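Mitholm Tenants' Association
Minutes of the January meeting, laundry room, 7:00 p.m.

Present: the chair, the secretary, 16 households. The manager from Starura Property Services came at 7:20 and left before item 5.

1. Minutes of the last meeting

Approved with one change. The minutes said Starura had "agreed" to repair the rear stairwell door. Several members remembered the word as "consider." The secretary checked the notes and it was "consider." Corrected. The door still does not latch.

2. The new water meters

The manager presented the plan to put a separate Drulto water meter in each of the 44 apartments and bill each household for what it uses. The present flat charge would end. The manager said most tenants would pay less.

The chair asked how most tenants could pay less if the building's total water bill stays the same and a monthly service fee is added on top. The manager said people use less water when they can see what they use. The chair asked for the numbers behind that. The manager did not have them tonight.

A member from the third floor asked who pays for a running toilet between the day it is reported and the day it is fixed. Her own was reported twice in the fall. The manager said credits would be looked at case by case. She asked for that in writing. The manager said the request would be passed along.

The installation cost was given as $300 per apartment, to be paid by the owner. Asked whether it could come back later as a rent increase, the manager said there were no plans for this at present. The secretary was asked to record "at present."
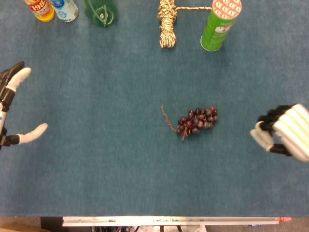 A member who used to work in billing pointed out that the handout compares a summer month under the old system with a winter month under the new one, in a building that has a lawn. The manager agreed this was not ideal. The same handout gives a saving of 1219 gallons without saying whether that is per apartment, per floor or for the whole building. The manager thought per floor but would confirm.

Two members spoke in favor of meters in general. Both live alone and feel they are paying for larger families. One of them said she would still vote no on this version, as the service fee would eat whatever she saved. A member with three children said he would like to hear the fee before anyone talks about fairness.

Motion: that the association does not support the meters until it has received (a) the service fee in dollars, (b) a written rule on leaks, and (c) twelve months of bills for the whole building. Carried, 14 in favor, 2 against.

3. Heat

The manager reported that the boiler was serviced in the fall and is working normally. Members on the north side disagreed. One has been keeping a log of the temperature in her kitchen, morning and evening, and handed over a copy. The manager suggested that furniture might be blocking the radiators. She replied that there is no furniture in front of the radiator, and that this was also suggested last winter. The manager will send someone. No date was given.

4. Bike room

Starura wants to clear out bikes without tags. Members asked for four weeks' notice on every floor, not just in the lobby. The manager agreed to this. The notice will be read before it goes up, given what happened with the storage lockers.

5. Phùng Bakery deliveries

The bakery downstairs has moved its flour delivery from 5:00 a.m. to 6:30 a.m. as asked. The trucks are still left running. The secretary will write again and thank them for the first part.

6. Dues

Dues stay the same. A proposal to pay for a website was put off. The last one cost money and was never updated after the first month.

7. Other business

The lobby light is out again. Reported again.

Next meeting in the same room, unless the dryers are in use, in which case the lobby.

Closed 8:50 p.m.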